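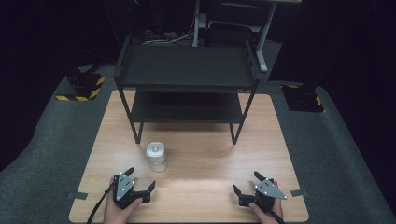

换平板这事拖了大半年，终于换了。旧的那块用到最后，充一晚上电，早上起来还是37%，就再也上不去了，拔了线看两集剧直接黑屏。修？问过，换电池的钱够买半块二手的，算了。新的这块是 Wurkby 的，十寸出头，不是什么大牌，身边没一个人用过，我是看了论坛里一个长帖下的单。到手先干的事不是开机，是找地方放。我这人用平板基本不拿在手里，都是立着，所以桌上得有个架子。浅色木纹的桌面配一个黑色的双层金属架，上层下层都能用，看着也利索，我就认这种搭配，别的花里胡哨的支架买过，都塞抽屉里了。

先说外观吧，反正大家都爱先看这个。背面是金属的，磨砂，不太沾指纹，但是沾油，吃完薯片别摸。边框比我想的宽。一开始嫌丑，用了几天觉得宽点好，横着拿的时候拇指有地方搁，不会老是误触。重量我没称，感觉比旧的轻一点点，躺着举久了还是酸。音量键在顶上，电源键也在顶上，挨得太近，我到现在还时不时想调音量结果锁屏了。设计的人大概是左撇子？不知道。

屏幕。60赫兹，没有高刷。我知道现在很多人一听60就扭头走了，我手机也是60，没感觉，眼睛没被惯坏是好事。颜色偏冷，进设置里往暖调了两格，舒服多了。最高亮度一般，大太阳底下别想，窗边勉强。晚上倒是能调得很暗，这点旧的做不到，旧的最低亮度半夜能把人照醒。看漫画够清楚，小字也不糊，看扫描版的老书就看运气了，那个怪不了屏幕。

系统是它家自己改过的安卓，预装了一堆东西。一个天气，一个商店，一个不知道干嘛的“管家”，还有三个游戏。游戏能卸，管家卸不掉，只能停用。停用之后每次重启它又自己活过来，烦。论坛上 Teodoro Solís 写过一个用电脑命令行去掉它的办法，步骤写得挺细，我照着弄了一遍，第一次没成，线的问题，换了根线就好了。所以大家要弄的话先换根好线，别像我一样对着黑窗口骂了半个钟头。弄之前备份！备份！我没备份，没出事是运气。

性能这块我不会跑分，也懒的跑。说说感受：开网页快，开十来个标签之后明显慢；看视频没问题；画画的软件能开，大画布放大缩小的时候会顿一下；游戏我只玩一个种地的，很流畅，种地嘛，能有多卡。分屏能用，左边看资料右边记笔记，就是键盘一弹出来，两边都只剩一条缝，等于没分。后来配了个蓝牙键盘，才算能干活。

键盘是 Starnby 的，便宜货，单独买的。官方那个键盘套贵得离谱，要平板三分之一的价钱，还没有背光。Starnby 这个也没背光，但是它便宜啊。手感软，回弹慢，打快了会漏字，这篇就是用它打的，有错别字就赖它。连接倒是稳，打开开关两三秒就连上，没断过。中英文切换的键和别家位置不一样，我适应了快一个礼拜，现在回去用电脑又按错了，两头不讨好。

电池单独说。官方写的是续航12小时，我没用到过那么久，亮度调到一半，看视频加开网页，早上拔线晚上还有电，睡前充上，一天一充，够了。待机掉电不厉害，放一晚上少2%，这个满意，旧的那块放一晚上能少一大截。充电慢，附的那个头又小又慢，用手机的快充头插上去也没快多少，估计是它自己限了。不急的话无所谓，我都是晚上充。发热有一点，集中在摄像头那一角，玩游戏的时候握着能感觉到，不烫。

喇叭两个，都在一侧。横着看片声音全从右边来，头两天老以为左边坏了。Alhassan 的那个均衡器应用装上之后好一点，低音还是没有，别指望。有耳机孔！现在居然还有耳机孔，我差点感动。插上耳机底噪有点，安静的歌能听见沙沙的，听播客就无所谓了。

摄像头不评价，能扫文件。前置的那个在短边上，横着立在架子上视频，眼睛永远看着旁边，对方老问我在看啥。最近视频开得多，这个比想像中烦人。只能竖过来放，竖过来又矮，下巴先入镜。现在的办法是放架子上层，高度刚好，脸是正的。

笔我没买。本来打算买，Nandton 那家的电容笔说是兼容，看了评论一半人说能用一半人说断触，先观望。有在用的麻烦留个言，最好说下是哪一批的，听说新旧两批不一样，旧的那批充电口松。

缺点再补几个，想到哪写到哪：
指纹没有，只有人脸，暗一点就认不出来，还是输密码。
存储卡槽的针孔特别细，附的针一捅就弯。
自动旋转反应慢半拍，躺着侧过来它就疯。
官方贴膜贴不齐，四个角总有一个翘。我翘的是右下。
更新推得挺勤，更新说明永远只有一句“优化体验”，优化了啥也不讲。

值不值？这个价位我觉得值，前提是你跟我一样，看剧、看漫画、打打字、开开视频。要画画的、要玩大游戏的，加钱上别的。听说六月要出新的一代，换处理器，屏幕不变，真能等就等等看旧款降不降。我等不了，旧的已经黑屏黑到没脾气了。

旧平板还没想好怎么处理，电池那样送人也不好意思。现在插着电当电子相框，拔了就死，插着就还行。下次写键盘，那个漏字的毛病我想再试试换个输入法，有结果了再更。先这样，饭糊了。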